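News > Press Releases > Food and Farming

About Our Growers Stores Press Contact

Plalby opens a new cold store for apple growers in Lisadska

LISADSKA - The fruit cooperative Plalby has opened a cold store on Wainwright Road. The building can hold 540 tons of apples and it will serve 156 family orchards in the district.

Until now, most growers had to sell their harvest within a few weeks, when the price is lowest. With the new rooms they can keep the fruit until spring and sell it in smaller lots.

"Our members have asked for this during many seasons," said Imogen Staniforth, director of Plalby. "Now a grower can decide by himself when is the good moment to sell."

Each member may reserve space from one bin upward. The fee is the same for small and large orchards, and it is paid after the sale. Plalby will also deliver apples to schools in Detby every Tuesday, starting in January.

Growers who want to reserve space can come to the office in the mornings - no appointment is needed.
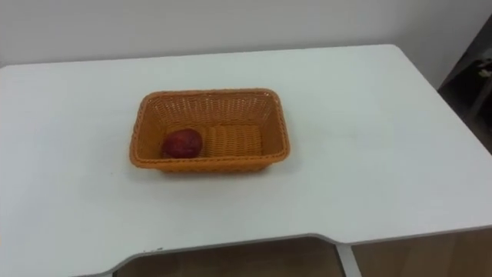

Phyllis Bickerstaff said she would store her late apples there this winter, and that she hoped the fee would stay the same next year.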